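Home | Kitchenware | Tableware | Storage | Index

Utensil caddy 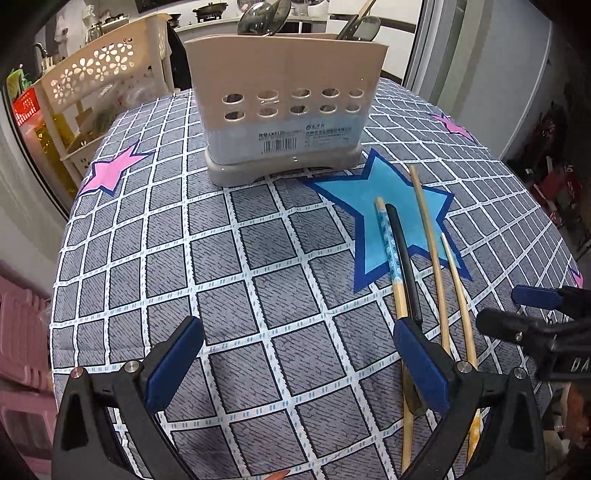 A beige utensil caddy holding two glass lids, with chopsticks lying on a patterned cloth.

A utensil caddy is an open-topped container for storing chopsticks, spoons, spatulas and similar long-handled tools upright. Most are molded plastic, stoneware or perforated steel. Larger caddies also take small pot lids, stored on edge.

Construction

The body is usually rectangular, with drainage holes near the base. Water leaves through the holes and collects in a tray, which is lifted out and emptied. Some models have an inner divider, so that wet items can be kept apart from dry ones. The Grabner pattern, sold from 2000 onward, has a capacity of 830 ml per compartment.

Use with chopsticks

Chopsticks are made in bamboo, plain or lacquered wood, and plastic. Cooking chopsticks are longer than table chopsticks and can tip a light caddy; a body weight of 200 g or more is preferred. Bamboo and bare wood should be dried before storage. Mixed sets are sorted by length and finish, then paired.

Cleaning

Trays are rinsed weekly. Scale in the holes is loosened with 5 percent vinegar.

Related articles
Chopstick rest
Dish rack
Helel drainer
Nutton lid stand
Camuten ware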